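Pre-publication checklist for network graphs, with my comments
Posted April 28, 2021

I've been promising to put this up for ages. It's the list I run through before any social media network graph leaves my laptop, whether it's going to a client, a reading group or just the blog. I started it after the Tullham report, where I sent out a lovely big graph with the arrows pointing the wrong way (every single one of them!) and only found out when a reader wrote in. So it's an inspection list, and the comments are me grumbling under each item. The ones filled in below are from my latest run, the Marinho housing debate set, which has 1267 accounts before cleaning.

1. Collection window written down, with time zone
Status: OK
I used to skip the time zone. Then I merged two pulls, one in UTC and one in local time, and got a burst of replies that came before the posts they were replying to. Write it in the file header.

2. Search terms saved word for word
Status: OK
Copy and paste them, quotes and all. My memory of what I typed is terrible. For Marinho I had the place name plus three hashtags, and one of the hashtags turned out to be shared with a cycling club, so see item 5.

3. Duplicates removed
Status: OK, second try
The first pass matched on post ID only and missed people who paste the same thing over and over. I match on text plus account now, and keep the removed rows in their own sheet.

4. Direction of edges checked by hand
Status: OK
Pick 8 edges, open the original posts, and see who mentioned whom. It takes a few minutes with a coffee. I do this one even when I'm in a hurry, for the reason above.

5. Off-topic accounts reviewed
Status: OK, with a note
The cycling people came out, and so did a batch of accounts that only ever posted weather. That left 1027. I went back and forth on whether to keep two local news accounts that post on everything under the sun. They stayed in, and the note under the graph says so.

6. Private individuals handled properly
Status: FIX BEFORE POSTING
This is the big one for me. An account with a few dozen followers that got annoyed one evening doesn't need its handle in 14-point type on my website. My rule is that handles show only for organizations, elected people and accounts with a clearly public role. Everybody else gets a plain dot. When I checked the draft I still had hover labels switched on, so every handle was sitting there for anyone with a mouse. Look at the exported version in a browser you're not logged into, and wave the cursor around like a maniac.

7. Quoted posts reworded or cleared
Status: OK
If you paste an exact quote into a search box, you find the person. I either ask, or I paraphrase. Three people said yes this time, and I kept the replies in the project folder.

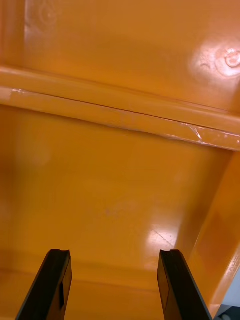 8. Edge types kept apart
Status: OK
Replies, mentions and reposts are different things, and I'm always tempted to lump them together because the graph looks fuller. A repost can be a cheer and a reply can be a punch in the nose. I use a different line style for each and a legend big enough to read on a phone.

9. What people said, shown somewhere
Status: PARTLY
A graph of who talks to whom tells you very little about what they're on about. I put a small table of common phrases by cluster next to it, with a sentence of context for each. Lai-ching Wei read the draft and pointed out that "affordable" was sitting in two clusters that meant completely opposite things by it, and she was right, so I've split it and written a line for each. The table for the smallest cluster still needs doing.

10. Layout settings recorded
Status: OK
Name of the algorithm, the random seed, how long it ran. I ran the Vesberg set twice with no seed and got two pictures so different that I thought I'd loaded the wrong file – one had a nice tidy bridge down the middle and the other was a hairball. Readers do take distance on the page to mean something, so I also say in the caption how far they can trust it.

11. Node size explained
Status: OK
Followers? Mentions received? Posts sent? Say which. I've been asked this after every talk I've ever given, including the one where it was on the slide.

12. Colors tested
Status: FIX BEFORE POSTING
My favorite green and my favorite orange look the same to a fair few people. I printed it in gray and lost two clusters completely. Going to try shapes.

13. Cutoffs stated
Status: OK
The public version only shows the 500 most connected accounts, and the caption says that in the first line. The full edge list stays with me.

14. Someone else has looked at it
Status: OK
Lai-ching again, and thank you! Swap with a friend if you can. I do hers for the Jorkamden transit project.

So that's two to fix and one half done, and the Marinho graph stays off the site until they are. I want to redo the list in June with a section on image posts, which I've mostly been ignoring. If you have an item I'm missing, put it in the comments, and tell me what went wrong that made you add it.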